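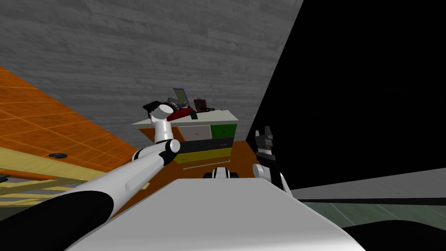
Section 7: When an arm stops partway and will not come home

Most people meet fault 247 in their first week with the Warolard, and most of them think they've broken something. You almost certainly haven't. The fault means the controller has lost confidence in where one of the arms is, so it holds both arms where they are and waits for you. It likes to turn up when the robot is working close to furniture, with a gripper just over the top of a dresser and a few small things sitting up there, a tablet standing on end for instance, that would be easy to sweep onto the floor if the arm took the short way home. Please don't press Home straight away, however tempting it is. Home takes the shortest path and knows nothing about your tablet.

CAUTION: In simulation a bad move costs you a restart. On the real robot, keep everyone outside the floor markings until step 6 is finished, and keep one hand near the stop button the whole time.

To clear the fault:

1. Press Pause on the Brustness panel. The status light should turn amber. If it stays red, go to Section 8.

2. Write down the fault number and which arm it names, left or right. These are the robot's own left and right, looking out from its torso, and plenty of us have got that backwards when standing in front of it.

3. Check the space above and beside the gripper. In simulation, swing the view around and look from at least two angles, as a steep view can make a gripper seem well clear when it's nearly touching.

4. Choose Jog, then the arm named in the fault, and raise the gripper straight up in small steps. Take your time. Kenji Brannigan wrote this procedure after rushing this very step, and he'd want you to go slowly.

5. Once the gripper is well clear of the furniture, draw the arm back toward the torso.

6. Choose Re-reference and wait for 3 beeps. You can now press Home.

Note: If an arm drifts downward while you are in Jog, let go of the key and press Stop. Don't try to catch it by jogging the other way.

Note: Fault 943 looks much the same on the panel but concerns the gripper itself. Re-referencing won't clear it. See Section 9.

If fault 247 comes back after a second try, leave the arms where they are, save the log and send it to Keisha Park at Cladance with a few words on what the robot was doing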